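## 4. Comparing two grippers in the cabinet task

In this section you run the same cabinet task with two gripper models, the Traler and the Palma, and compare the results. The arm, the cabinet and the controller settings stay the same for both. Please finish Section 3 before you begin.

1. Open the project `Lolcombe` and load the kitchen layout.
2. In the **Tool** menu, choose the first gripper model.
3. Set the number of trials to 15 and the time limit for each trial to 60 seconds.
4. Select **bottle** as the target and press **Run**.
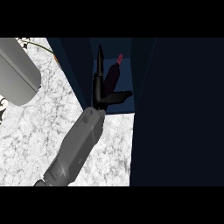
5. When the run is finished, save the log under the name of the gripper. The program does not ask before it writes over an old log.
6. Change the gripper model in the **Tool** menu and repeat steps 3 to 5.

> **Note:** After each change of gripper, load the tool offset again. If you forget this, the arm goes to the position of the old fingertips, and the comparison has no value.

> **Caution:** Keep the closing speed at the default value for the first run. With a high speed the fingers can go through the side panel of the cabinet in the simulation – the log will still show a normal trial.

### 4.1 Round objects

Round objects need a different approach. The fingers should close slowly and should be well open before the arm goes down.

1. Select **round object** as the target.
2. Set the contact solver to 600 steps per second.
3. Check that the wrist has free space beside the dark cabinet panel.
4. Press **Run** and watch the contact values in the side window.
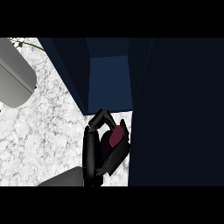
5. If the contact values jump up and down, lower the grip force by one step and start the run again.
6. Write the final grip force in the comparison sheet, in the column of the gripper you are using.

A trial counts as good only if the object is still held when the time limit ends. In the old version of the sheet, a short lift was enough, so please do not mix old and new sheets.

For import errors with the Clindetti controller, see page 14. Other questions about the sheet go to Rosalba Carbone, and questions about the gripper models go to Witold Bednarek.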